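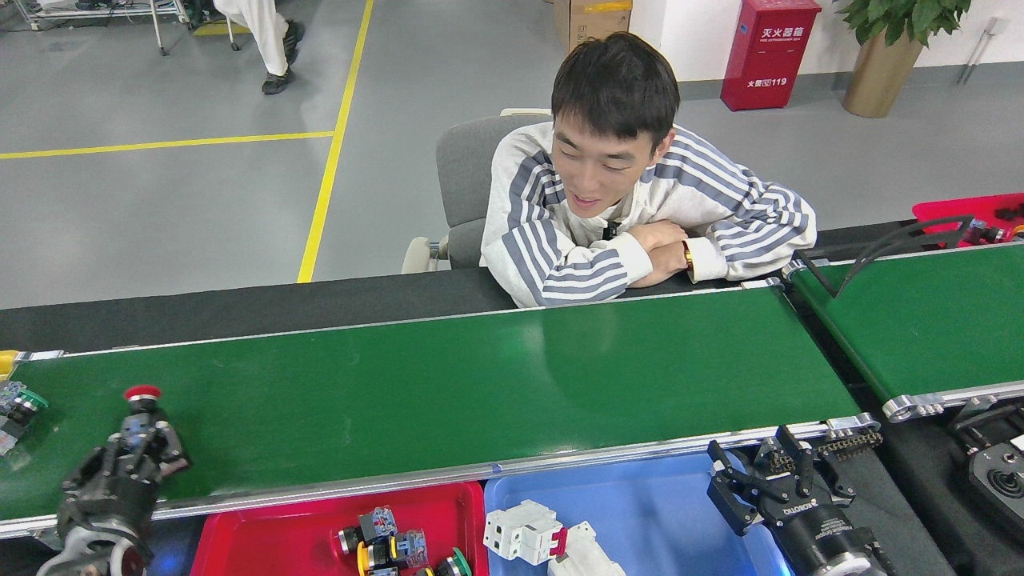
Corico assay program, July report
To: Imani Kapoor
From: Emmett Gallagher

The first screen is finished. We ran 2,000 compounds against the Pelarer kinase target, which gave us 34 hits and a brief period of optimism. On repeat, 9 of the hits held up. The others were mostly compounds that glow on their own and would look promising against a glass of tap water.

Chemistry has started on five of the 9. Solubility is poor for two of those, and the team's current word for the worst one can't go in a report.

The toxicity work at Nakamura is behind. Their slot moved from June to July and is now described as "upcoming," so I have stopped putting it in bold on the schedule. I call them every Tuesday.

Spending is under plan, chiefly through our failure to hire a second analyst. The post is still open – please send anyone who likes spreadsheets and cold rooms.

We need your signature on the Wonano license renewal before the next plates are ordered. The form is the same as last year's, including the typo in your name.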